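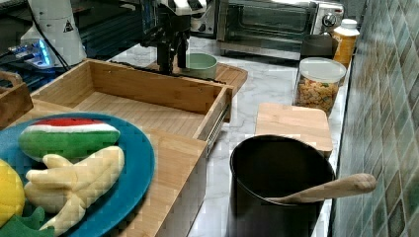 Counter with the bamboo drawer pulled out, Visov kitchen, Colenard.

Home | What We Do | About | Rates | Journal | Contact

About Visov

Visov tests recipes for a living. Other people write them, we cook them exactly as written, and then we send back a polite document explaining why dinner was at half past ten.

Our clients are cookbook authors, food magazines, appliance makers, a few grocery chains and one cruise line that would like its chowder to taste the same on every ship. They send us a recipe they're fond of. We follow it the way a stranger would, which means we do what it says even when we know better. If it says "cook until done," we write back and ask what done looks like. This has made us less popular than you might expect for people who show up with cake.

How it started

The company began with a lemon tart. One of our founders had been making it from a well-loved cookbook for years, and it had never once set. She assumed the fault was hers. She bought a new tart pan, then a new thermometer, and at a low point she blamed the lemons. Eventually she wrote to the publisher, who wrote back cheerfully that the sugar and the butter had been swapped in the second printing and that hers was the first complaint.

She found that last part upsetting. The book had been in stores for over a decade. Somewhere out there were thousands of kitchens full of lemon soup, and all those cooks had apparently decided they just weren't tart people.

So she and a friend from her old job (insurance claims, good training for this) offered to cook their way through the publisher's next book before it was printed. They found 31 errors. The publisher was grateful for most of them. The invoice came to 900 dollars, which barely covered the duck, and they named the firm Visov after the street where the friend's apartment was. It was her oven that gave out in the second week.

What happens to your recipe

Every recipe is cooked at least twice, by different people. The first cook is somebody who knows what they're doing. The second is somebody who doesn't, or not very well, and who has been asked not to improve. We have a rotating group of home cooks from Colenard and Rakena for this, and they're paid, fed, and forbidden to call their mothers mid-recipe.

The second cook is where the trouble turns up. Professionals fix things without noticing. They see a dough that's too stiff and add a splash of water and never mention it. The home cook sees the same dough, reads the line that says "knead until smooth," and is still kneading when we lock up. We would much sooner find that out on our own time than have you hear it from a woman in Lustia with a sore wrist and an online account.

We shop for ingredients at ordinary supermarkets. If your recipe needs a particular vinegar sold in one store by a man who is often closed, we'll go looking for it like anyone else, and then we'll tell you what people will use in its place. It will be the white stuff under their sink.

You get back a marked-up copy with times, weights, pan sizes, yields and notes on taste. The notes on taste are optional and can be left off on request. Several clients request this after the first round.

Things we feel strongly about

An onion is not a unit of measure. We have met onions the size of a walnut and onions the size of a softball, and both of them were called medium on the sign.

"Serves four to six" should be settled by the author, in private, before it gets to us.

Five-minute caramelized onions don't exist. We've tried, as a courtesy, every time we've been asked. Allow most of an hour, and please print that.

If an ingredient is in the list, it should turn up in the method. We've finished whole stews with a lonely tablespoon of paprika still sitting in its dish, waiting to be called. The other way around is worse. Step eight is a bad place to meet the words "the marinated chicken."

We don't care how charming your introduction is, but we do read it, since that's where people hide the instruction to start the night before.

The kitchen

We work out of a former dental office in Colenard. The plumbing is wonderful. There is a sink wherever you turn, and the waiting room makes a decent pantry once you get past the fish mural. The landlord took the chairs with him, though one of them got as far as the parking lot and stayed until spring.

People who visit are often let down by the equipment. They seem to be hoping for copper. Our rule is that we cook on the kind of thing your readers own, so we have a toaster oven, a plain two-slot toaster, cutting boards that have seen some life and more small bowls than anybody can explain to the accountant. There's a restaurant range in the back, bought at auction in a confident mood. It's for big-batch work and we try not to let it touch the home recipes. A chop seared on that thing tells you nothing about a chop seared in an apartment with the smoke alarm over the stove.

We do keep oven thermometers in every oven, and we'd like you to as well. The worst oven we've owned ran 103 degrees hot. We used it for a month of cookie testing before anyone was suspicious, and a certain author was sent a long and unkind letter about her shortbread. We have since apologized. Her shortbread is excellent. 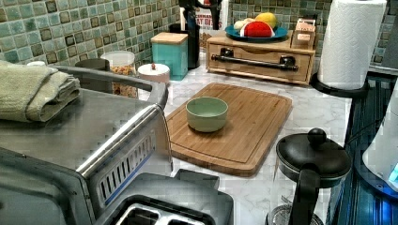
Who works here

There are 12 of us, counting the part-timers. Nobody went to school for it. Between us we've been a claims adjuster, a school librarian, a line cook, a piano tuner and a proofreader of bus timetables, who is the best hire we ever made. She once caught a braise that, going by its own steps, finished before it began.

Hiring is by trial. We hand you a recipe with some mistakes in it and see whether you cook it or correct it. We want people who cook it and then complain.

Working with us

A single recipe takes a couple of weeks. A full cookbook takes most of a season, longer if it's a baking book, and longer again if you're still writing it while we cook. We book up by June for anything that has to be out for the holidays. This means we eat a lot of turkey in warm weather, and we'd ask for your sympathy.

We sign whatever confidentiality agreement you like. We don't review restaurants, we don't develop diets and we won't settle arguments about your sister's chili. Leftovers go home with the staff or across the hall to the tax office, where they've gotten picky.

Rates are on the Rates page. Write to us through the Contact page and attach the recipe as a document, please. We can't do much with a photo of an index card, although we do enjoy the gravy stains.

Comments

pielattice: I think I own the second printing of that lemon tart book. I threw out two pans over it. Do you know if they ever put out a correction?

Visov: They did, on the last page of the third printing, where the people with the second printing will surely find it.

rakena_cook: I was a second cook for the dumpling book. Can confirm about the phone calls. I did text her from the restroom.

hungry in lustia: My wrist is fine now thanks

oatsandends: Do you take canning recipes? The rates page only says "ask."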